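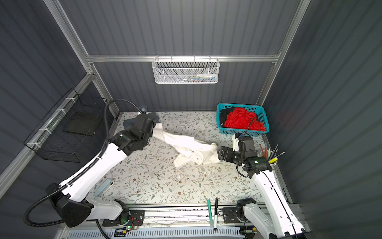
My sister says a cloth that's been twisted up like a rope will never fold square, is she right?

Asked by crumbtray in Laundry & Linens, 466 views

She says the weave is pulled out of line for good at that point and I should turn them into rags. I think she just wants me to buy the nice ones from Makowska that she has.

My situation: I've got a stack of 34 cloths, mostly plain white and a few blue-gray, and they all end up in these long twisty ropes. I fold on a table with a flowery surface, with the turquoise basket in the back corner for the clothes I haven't gotten to (the red and black stuff is always last, don't ask me why, I just hate folding it). I pull the cloth out straight, lay it down, fold it in half, fold it in half again, and I get something closer to a potato than a square. Then the stack leans and by the end of the week it's fallen over in the closet.

I don't iron. I'm not going to start ironing. Is there a way to get from rope to square in under a minute per cloth, or is my sister right and the cloths are done for?

Also if anyone has a good way to get crumbs out of a narrow metal track along the edge of a table I would love to hear it, I wipe and wipe and all I do is push them further down.

porchlight_oltden

Your sister is wrong, sorry to her! Cotton comes back just fine. I ran the linens for a small bed and breakfast in Oltden for years and everything came to me in ropes, sheets included.

What I think is going on is that you're pulling from the ends. When a cloth is twisted, your hands go to the two points that are sticking out, and those are almost always opposite corners. So you pull, it goes nice and straight and tight, and you've stretched it on the diagonal. Then it goes on the table as a diamond that wants to be a square and every fold after that is fighting you.

So: let go of one end. Hold it up by one corner and let it hang until it unwinds by itself. Then walk your fingers along the hem to the next corner, so you're holding two corners on the SAME side. Give it one good snap, lay it down and smooth from the middle out with your forearm (flat hands drag it, forearms don't, no idea why). Fold in half, line up the hems, smooth again, then the second fold.

It takes me maybe fifteen seconds, but I've had practice. Give yourself the whole minute at first.

crumbtray (asker)

Okay the corner thing is huge, I was absolutely pulling from opposite ends. I went and redid a bunch of them and they're SO much better. Still not perfect though. My blue-gray one comes out roughly square now, soft at the corners, but down the left side there's a narrow strip of the bottom layer poking out past the top one, and the bottom edge dips on the right. Is that me or is that the cloth? And yes, those are the crumbs I was talking about, plus a fuzzy tan clump of I don't even know.
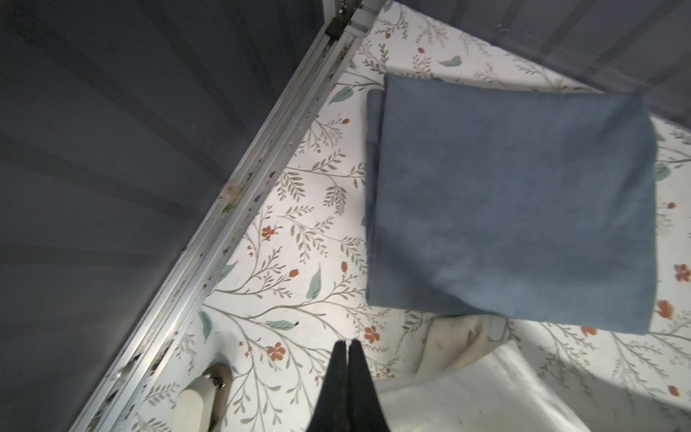
twotowels

It's the cloth, at least partly. Hems shrink more than the middle does, so after enough washes nothing is a true square anymore and one layer is going to stick out whatever you do. You just hide it. Put the fold facing out on the shelf and the messy edges facing the wall. I've got 400 square feet of apartment and one closet and I promise no guest has ever gone around the back to check.

If it bugs you, stop trying to match both hems. Match the one you'll see, let the other one land where it lands, and tuck that strip under before you make the last fold.

wistard_hill

just roll them. problem solved

porchlight_oltden

Rolling is fine in a drawer, but a stack of rolls on a shelf is on the floor by Wednes... well, by lunch. Agree with twotowels on hiding the edge, I always did that with the older sheets.

For the track: dry first! If you go in with a damp rag the crumbs turn to paste and sit in the grooves forever. I use an old toothbrush and sweep along the groove toward one end, with the vacuum hose parked there. Pick the fuzzy clump out with your fingers before you start or it'll just ride along in front of the brush. Whatever grime is left after that comes off with a cotton swab and a drop of dish soap. I'd move the clean cloths off the table before you do any of it.

crumbtray (asker)

Rolling was my first try, back in January, and it lasted 35 minutes. Toothbrush it is. I told my sister about the corners and she says she's always done it that way, so.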